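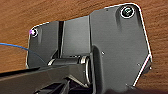 Fig. 4. Hinge bracket on wood panel, wrist view. Two screws, upper right one cross-head, barrel at lower center.

Home | Manuals | Satness Cell | Service | Contact

Section 8: Hinge station, wrist check and re-teach

Do this every 3000 cycles, or after any knock to the arm. Panel stays clamped.

1. Stop the program. Key to MANUAL, speed at the lowest setting.
2. Jog gripper back from the hinge barrel. Straight back, no wrist rotation.
3. Check the blue cable. Slack curve is OK. Kinks or a flat spot, swap it (part 545).
4. Check both bracket screws by hand. Cross-head driver, snug only. Do not use the power driver.
5. Wipe the wrist camera with a dry cloth.
6. Open Trivitz, load the hinge job, press RE-TEACH.
7. Set the reference on the round end of the barrel. Not the screw heads, the glare rings move when the lights change.
8. Run up to 8 slow passes. Save if all good.

NOTE: Bright edge on the plate is normal. If Trivitz picks it up as the barrel, lower the exposure one step and repeat from step 6.

CAUTION: Pinch point between hinge arm and gripper. Hands out before you realease the brake.

CAUTION: Dont pull the cable to make room.

Related
Satness Cell: replacing gripper pads
Itholm panel clamps, adjustment
Issa controller error list
Trivitz exposure settings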